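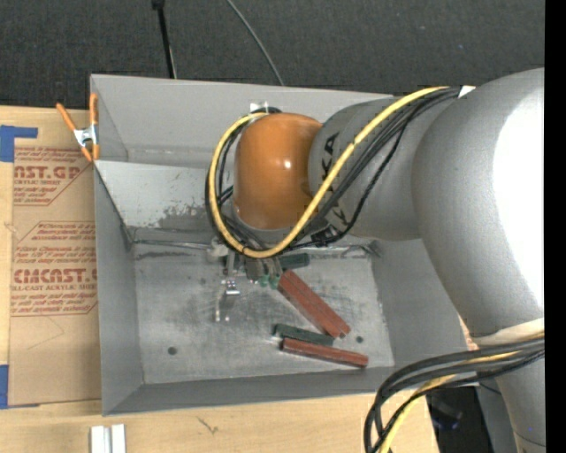

Pressing seaweed is the cheapest hobby I have ever picked up, and a pressed sheet will teach you more about a species than an hour of squinting at the beach. I'm going to walk you through how I do it, from the drift line to the finished card, including the parts I got wrong for years. The first part I got wrong was the tray. You float the seaweed in water to spread it, so you want something wide, flat on the bottom and with sides that slope, because you'll be sliding a sheet of paper out at an angle and a straight-sided tub fights you the whole way. Mine is a white plastic paint tray, and the white helps a lot when you're working with the filmy little reds.

Collecting

Go on a falling tide and walk the drift line first. After a good blow you'll find plenty of fresh stuff already torn loose, and I take almost everything from there. If I do cut something living, I take one small piece above the holdfast (that's the root-looking part that grips the rock) and leave the rest to grow back. Check your local rules before you take anything at all, drift included, because they change from one beach to the next.

I carry two zip bags and a bucket. Greens and reds go in one bag, browns in the other, and anything that smells sour stays on the beach. There's one brown, Desmarestia, that turns acidic when it dies and will bleach everything you packed with it. I lost an entire May morning's collecting that way! If you find something brown, feathery and fine, give it a bag to itself.

Keep it all cool and in a little seawater, and press it the same day if you can. Overnight in the fridge is okay. Two nights is soup.

What you need

A shallow tray
Heavy paper, watercolor paper or thick card stock
Parchment paper, or old thin cotton cut into squares
Blotters (newspaper works)
Corrugated cardboard
Two boards and a couple of straps
A soft paintbrush and a pair of tweezers
A pencil

Please use a pencil for the labels. Ink runs, and I have a whole drawer of blue smudges from my first year.

Floating and spreading

Rinse each piece quickly in seawater to get the sand and the little hoppers off. Fresh water makes some of the delicate reds burst their cells and bleed pink all over the paper, so if you live far from the coast, mix up some salt water at home. I use 2 tablespoons of plain salt to a quart, which is close enough for a quick dip.

Fill the tray a couple of inches deep. Write your label on the back of the paper first, then slide the paper under the water and float the seaweed over it. Now take your brush and tease the branches apart. Snip out a few if it's very bushy – you want to see how it branches, and a big clump dries into a dark blob that tells you nothing.

When you like the look of it, hold the base down with one finger and draw the paper up the sloping end of the tray, slowly, letting the water run off. It will shift. Lower it and try again, I usually need three goes. Veronika Tóth, who taught me all this, slips a piece of window screen under the paper so it doesn't sag, and I wish I'd listened to her sooner.

Stacking the press

From the bottom up: board, cardboard, newspaper, your sheet with the seaweed facing up, parchment, newspaper, cardboard, and on you go. Most seaweeds carry their own glue and will stick to the paper by themselves, so the parchment is there to stop them sticking to everything else. Top it with the other board and tighten the straps until it's snug. Thick browns need less squeeze than you'd think, or they ooze.

Change the newspaper after the first few hours, then twice a day. Leave the parchment alone until everything is dry, even if you're dying to peek (I know, I know). Thin sea lettuce is done for me in about 2 days. Chunky wracks can take over a week, and they often refuse to stick, so I tack those down with thin strips of paper and a dab of white glue.

A small fan pointed at the side of the press speeds things up, with the cardboard channels all running the same way so the air gets through. I wouldn't use an oven.

Labels and storage

Put down the place, the month, where on the shore you found it, whether it was drift or attached, and your name. Add the species if you know it and leave a gap if you don't. My sheet number 263 said "small red, Trandum, ?" for ages until Zuzana Štěpánek spotted it in my folder and put a name to it in ten seconds.

Store the sheets flat, in the dark and somewhere dry. The reds fade fast in sunlight, so if you want one on the wall, scan it and frame the scan.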